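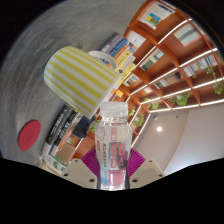 Figure 1. Bottle held between the two fingers of the hand-held gripper, wrist camera view.

Unit 3: Teaching by hand and teaching from a distance
Course notes, Ngozi Ugwu

There are 2 common ways to show a robot a task. With a hand-held gripper, a person carries the fingers and the camera to the object and does the job directly. With remote control, the person moves a leader arm or a pair of handles and the robot copies the motion. Both give us pairs of images and actions to train on. They differ in what the person can feel. The hand-held tool passes some of the contact force back to the hand. Most remote setups do not, and new operators tend to squeeze too hard.

Reading for this unit: the Grulholm lab guide, sections on grip width and time sync. Skip the appendix on calibration.

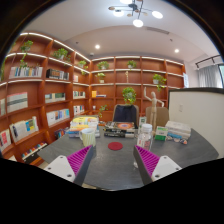 A demonstration should start with the gripper open and the target in view. Hold still for a moment before you move in, so the start of the recording is easy to find. In Figure 2 the fingers are apart and the red coaster sits between them in the view, with the striped mug close by to the upper left. For a task such as "put the mug on the coaster," both items need to be visible in the first images. If the mug is out of view, the model has to guess where to go.

Figure 2. Open gripper over the tabletop.

Rules for the lab session
Record at 60 images per second.
Change the starting position of the mug between takes.
Keep failed takes, but mark them as failed in the log.
Do not reach in with your free hand while recording.

The Sanetti set has 703 takes. Bukola Akande will show how to load it at the start of lab. For the written part, choose one task and say whether you would teach it by hand or by remote control. One page is enough. Hand it in before the December break.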